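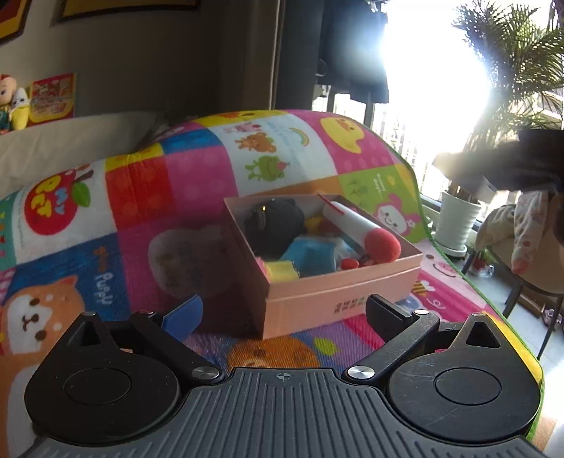
Dradell Textile Reuse Program - progress report to Kurian Fund, 2019-01-26

The program collects used clothing and household linen from drop-off points in Dradell and Moldale and sorts it for resale, rag or fibre recovery. Intake since October is 4000 kg, of which 71 per cent was fit for resale. Households may hand in small items in any open cardboard box, such as the pink one on the sofa, provided it has no loose packing in it. Bagged items are still accepted at both sites.

Sorting. The second sorting line at Moldale is running. Throughput is now around 2000 kg a month at full staffing. Rejects stand at 19 per cent, mostly from mildew and mixed loads. The remaining material went to rag.

Fibre recovery. The trial with Carkonitz is behind schedule. Their shredder does not tolerate zippers or metal buttons, and removal by hand is slow. We have asked for a revised feed specification and will cost a cutting station once it arrives.

Budget. Spending is within the approved amount. Freight is over its line - the Moldale route needed a larger truck - and the difference was met from unspent training money. No change to the total grant is requested.

Next period: finish the Carkonitz trial, replace the Dradell floor scale, and issue revised drop-off labels.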